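Orine calls for plainer claims on robots taught by hand

Retail automation firm Orine has published the first results of its shop-floor teaching project, and is asking the trade to read them with care. The project, run with the software company Tretow, records people doing ordinary shop work so that robot arms can later be trained to copy it. 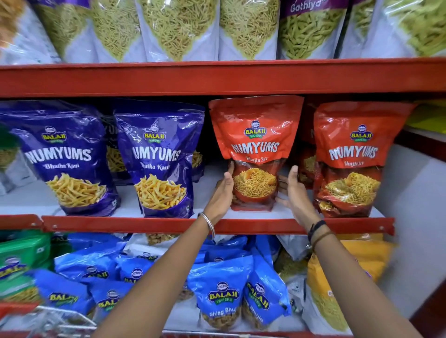 Orine's claims are modest. From 886 recorded picks, its test arm learned to repeat the task in 13 of 50 trials. Soft packaging remains the main trouble: a shopper takes a pouch of Bhujia Sev by both sides and thinks nothing of it, while a gripper has to be told how hard to press.

"I have sat through a lot of demonstrations this year," said Fengying Song, head of trials at Orine. "Most show one good attempt. I would like to see the other 49."
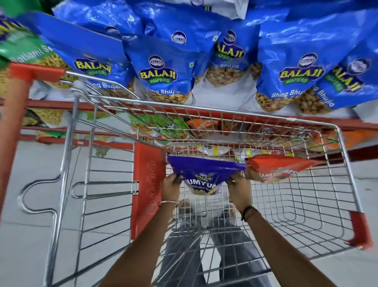

The company also compared hand recordings with remote control, where an operator steers the arm directly. Remote control gave cleaner data but took far longer - and operators tired quickly.

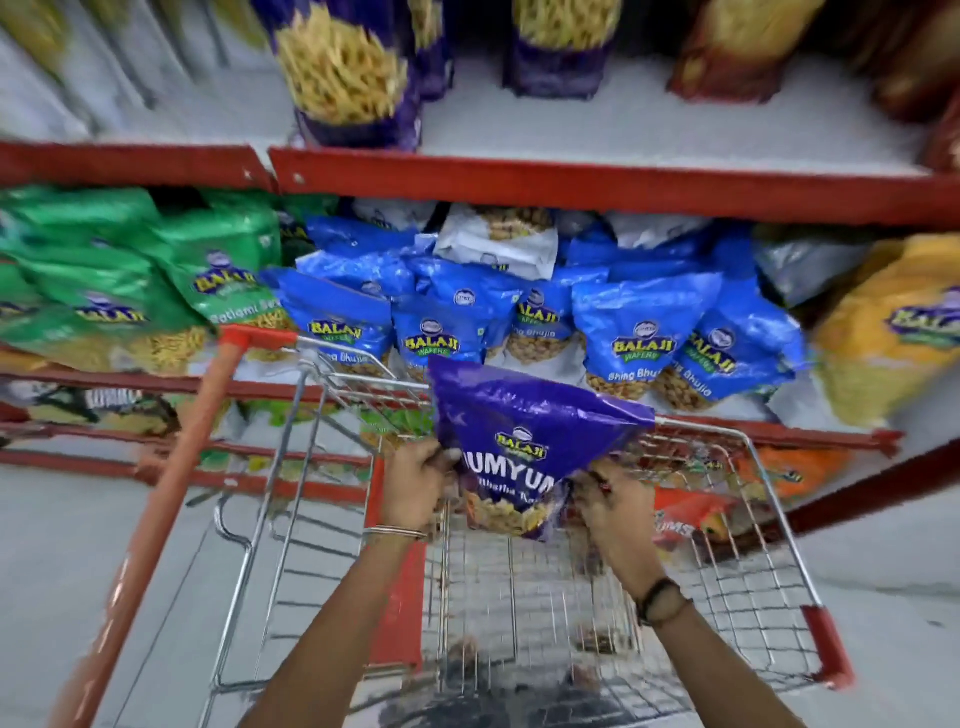 Fabian Stöckli of Tretow said neither method was ready for a working shop. "We would not sell this in September, and we doubt anyone else should."

Press contact: Meron Chala, Orine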